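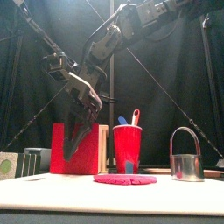
Why do people who give to one arts organization often start giving to others in the same town?

Most of the donors we talked to said they were asked by someone they had met through the first organization. Interest in a new art form came up less often, and tax considerations came up rarely.

4.2 Movement of donors between organizations

The records used in this section come from seven arts organizations in Pundgate and Omside: two theaters, a chamber orchestra, a choral society, a print workshop, a dance school with a public season, and the Gronow Arts Center. Each shared its gift records for the same period of eight years. After duplicate entries and business gifts were removed, 467 households remained that had given to at least one organization in more than one year. We call these repeat households.

Matching records across organizations was slower than we had planned. The theaters store each member of a couple as a separate donor, while the orchestra stores the household and lists only the person who signed the check. The print workshop kept its early records on paper cards, sorted by the class a donor had taken. Names were matched first by address and then by hand, with two of the authors working separately and settling differences afterward. Households that moved within the area during the period were kept as one household where a forwarding address was on file. Where it was not, they may appear twice, and the amount of movement reported here may be lower than it should be.

We set a floor of $100 for a gift to count. Below that amount, several of the organizations could not separate donations from rounded-up ticket orders, raffle purchases, or the extra paid for a reserved parking space. The floor leaves out a good deal of real giving, in particular by younger donors and by former students of the dance school. Section 6 returns to this point.

The most common path began at one of the theaters and led to the Arts Center. This is partly a matter of buildings. Both theaters rent rehearsal space from the center, and their spring receptions are held in its lobby, so a theater donor is likely to have been inside and to know some of the staff by name. Movement in the other direction was less common. Households whose first gift went to the Arts Center tended to stay there, and when they did add a second organization it was usually the choral society.

The orchestra followed a different pattern. Its donors gave larger first gifts, gave at the same time each year (January in most cases, after the annual appeal letter), and were the least likely to add a second organization. Several told us in interviews that they thought of the gift as part of the price of their seats. One retired schoolteacher said she had "always paid it with the subscription" and had never looked at the line on the form. For this group the word donor may be a poor fit, though the orchestra uses it and we have followed its practice. 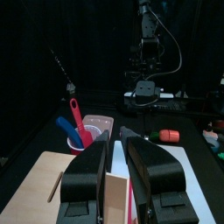 Figure 2. Pale wooden box or block between two black gripper fingers.

Personal requests were mentioned in nearly every interview with a household that gave to more than one organization. The person asking was most often a board member who served on a second board, or who had left one board for another. Board terms at the theaters are short, and former members often turn up elsewhere in the area within a season or two. In the gift records, a household's first gift to a second organization tended to follow such a change. We can't say from the records alone that one caused the other. Board members also go where their friends already are, and in a few cases the donor household appears to have recommended the board member.

Lowri Morris, who managed giving at the choral society for most of the period, described the practice as informal. Lists were not shared between organizations, and she would have objected if they had been. What happened instead was that a board member would bring a couple to a concert, introduce them during the interval, and leave the request until later in the year. Mared Ellis of the print workshop gave a similar account, except that the workshop has no concerts and uses its open studio evenings for the same purpose. Both thought that a written appeal sent to a stranger was hardly worth the postage.

The exception was the Jamska fund, a joint appeal run by the dance school and the smaller theater to pay for a shared sprung floor. Donors could give to the fund without choosing between the two. Many of those gifts came from households with a record at only one of them, and some of those households later gave to the other organization directly. Hywel Gwynne, who kept the fund's accounts, put this down to the thank-you letters, which were signed by both directors and invited every donor to both seasons. We had no way to test his view, but it agrees with what donors told us. Several could describe the letter years afterward, and one still had hers in a drawer with the program from the first performance on the new floor.

Households that stopped giving are harder to follow. A lapsed donor may have moved, died, lost income, or changed their mind, and the records seldom say which. Where a reason was entered it was usually a change of address. Interviews with former donors were arranged by Inês Louro and are reported separately in Section 5, along with the difficulties of reaching them.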